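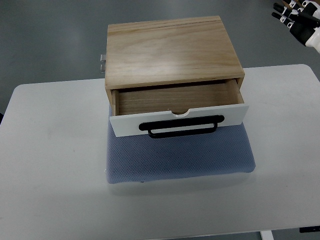
Small Furniture, Long Use: An Interview with Mhairi Pringle

The Undholm Center for Household Design opened its storage study collection to visitors on 10th August. The collection holds 1,370 pieces, most of them small enough to stand on a table. Mhairi Pringle, its curator, spoke with us about the single-drawer chests.

"People walk past them on the way to the larger cabinets," Ms. Pringle said. "A single drawer has to be well proportioned. There is little else to look at."

She pointed to the pairing of a pale wood body with a glossy white drawer front. The black metal pull, she noted, is generous for so small a front, and the finger notch in the top edge offers a second way to open it.

"I use the notch at home and my husband uses the handle," she said. "We have never discussed it."

Asked what such a chest should hold, Ms. Pringle was cautious. She recommends letters, keys or sewing supplies, and advises against anything heavy. The Center places its small chests on padded cushions during handling to protect the table and the base of the piece.

Tâm Nông, who oversees loans, will send eight chests to the Prutham gallery in December. Requests to view the remaining pieces may be made at the front desk.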